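Freezing soup without losing your mind (or your containers)
Posted June 28, 2021

I make soup in stupid quantities. My stockpot came from Kovačević, a restaurant supply place in Cundbridge that sells to regular people if you walk in looking confident, and once you own a pot that size you're going to fill it. So I've gotten pretty good at freezing the stuff, mostly by doing it badly first.

Cool it fast. A big pot of bean soup left on the stove stays warm in the middle for hours, and that's how you get sick. I ladle mine into 2 shallow roasting pans and it's ready for the fridge while I'm still doing dishes. If you don't have the pans, set the whole pot in a sink of ice water and stir it now and then.

Leave out the noodles! Same goes for rice. They keep drinking up broth in the fridge and then go to mush when you thaw them. Freeze the soup plain and cook a handful of noodles fresh the night you eat it. Potatoes are iffy too, though I'll admit I leave them in my ham and cabbage because I like them falling apart. 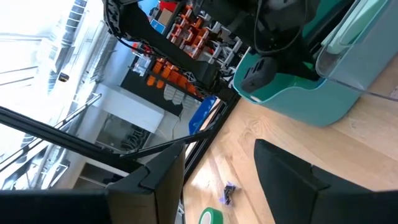
Labels are where I used to get lazy. Everything tomato looks the same frozen, and I have thawed spaghetti sauce thinking it was chili more than once. Masking tape and a marker, stuck on before the container goes in, because tape won't hold on a frosty lid. I write the name, the month and how many bowls. Do it on a bare stretch of table, something like that light wood with the knots in it, where the tape and the marker can't hide under the mail. Then smooth the tape down with your thumbnail, especially the corners.

Leave headroom. Soup swells when it freezes, and a jar filled to the top will crack. I leave an inch in pints and a bit more in quarts, and I only use straight-sided jars. The ones with shoulders are for the pantry.

For single servings I freeze soup in a muffin pan, pop the pucks out and toss them in a bag. Two pucks make a decent lunch. If they won't let go, set the bottom of the pan in warm water for a few seconds — don't go at them with a butter knife like I did, unless you want a scratched pan.

Bags are great if you freeze them flat on a cookie sheet. Once they're solid you can file them upright like records. I buy the Jelonus zip ones but any freezer bag works as long as you squeeze the air out. The thin sandwich kind will leak on you, and split pea is no fun to chip off a freezer shelf.

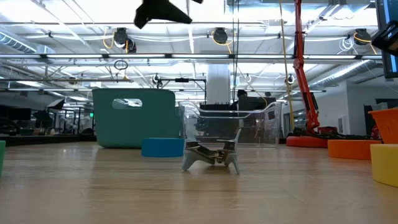 Big bins, one clear and one teal, with a few small things out front.

Cream soups separate. I stop before the dairy goes in, freeze the base, and add the milk or cream when I reheat it. If you've already frozen a creamy one and it looks grainy, a minute with the stick blender (mine is an old Gako, still going) usually brings it back.

How long does it keep? I try to eat mine inside three months. I found a turkey and barley from December at the back last week and it was fine, a little flat, so I gave it a squeeze of lemon and some black pepper. Salt it again after thawing too, and taste before you do. Thaw overnight in the fridge if you remember, and if you don't, a frozen block in a covered pot with a splash of water over low heat gets there eventually.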